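Notebook – hand-held gripper collection, cloth tasks
September, second home, started 09.40

Carrying on from the Nesen sheets. Femke Kuipers has the collection list, I have the gripper, and Evelien De Graaf is doing the checks at the bench in the afternoon. Target for this home is 70 accepted episodes of cloth handling on soft surfaces. Everything goes under the project name Pendach. The earlier label is still in some of the folder names and needs clearing out before upload.

Set-up
Calibration pattern held up before the first episode and again after each battery change. Finger travel checked by opening and closing fully three times with nothing between the fingers. Width readings came back to the same value at the closed end. At the open end there was a small offset on the first try, gone after I reseated the cable. Noted in the log, no correction applied.

Exposure left on automatic. I would have liked to fix it, but on a bright morning the window side burns out and the near side goes dark whichever value is chosen. The Hikusier script flags a recording when too much of the image is saturated. At its default threshold it would throw out most of what we do in daylight, so Femke has set it to warn only. To be reviewed once Evelien has seen how tracking copes.

Task wording
The old instruction was 'pick up the cloth'. Too loose. People read it as anything from a pinch at the hem to a full gather, and the episodes then end in different places. Wording for this home:
a) approach with fingers open, grasp a single raised fold, lift until the cloth is clear of the surface, hold, lower, release
b) as a), but grasp at an edge
c) drag without lifting, one hand's width, release
Hold is a slow count of two in all cases. Start position of the cloth is dropped by hand from knee height and then left alone. No tidying between drops, otherwise we end up with the same neat heap over and over.

Approach angle
Shallow approaches are the awkward ones. With the fingers pointing well forward, the tips tend to push the fold along before they get either side of it, particularly on quilting, where they catch in the stitched channels. Steeper is easier for the operator, but the arm we are collecting for has a poor reach from straight above at this height. Agreed to mix the two and to write the angle class (shallow / middle / steep) against each episode by hand for now.

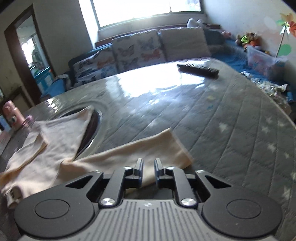 Speed is the other thing. Femke's plots from the first home show me closing the fingers while still moving forward in a good share of the grasps. It feels natural in the hand, but the policy then learns to close early and grabs air. From here on: stop, close, lift, as separate motions. The pause can be short. It only has to be long enough to show up as a flat section in the trace.

Failures
11 episodes rejected before lunch. Causes as logged:
– grasp took the quilting along with the cloth
– fold slipped out during the hold
– tracking lost on fast turns of the wrist
– operator error, forgot to stop the recording

Slipped folds should be kept if the second attempt follows straight on. Evelien wants recoveries in the set and the current rule deletes them. I have moved those into a separate folder called 'retry' and left the rejection mark on until she has decided. The quilting grasps stay rejected. They look like successes by finger width alone, so the automatic check passes them and they have to be found by eye.

Pelletier pads
Fitted the spare set of finger pads in the afternoon. Grip on thin cloth is better, release is worse: the fabric hangs on one side and needs a small shake. Do not mix pad types within a batch. Pad type now goes in the header line.

To do
Femke: header field for pad type, angle class as a drop-down.
Evelien: decide on retries; compare tracking on window-side against door-side episodes.
Me: redo b) with a), c) alternating, as the edge grasps are all bunched at the end and my wrist was tired by then. Charge both batteries.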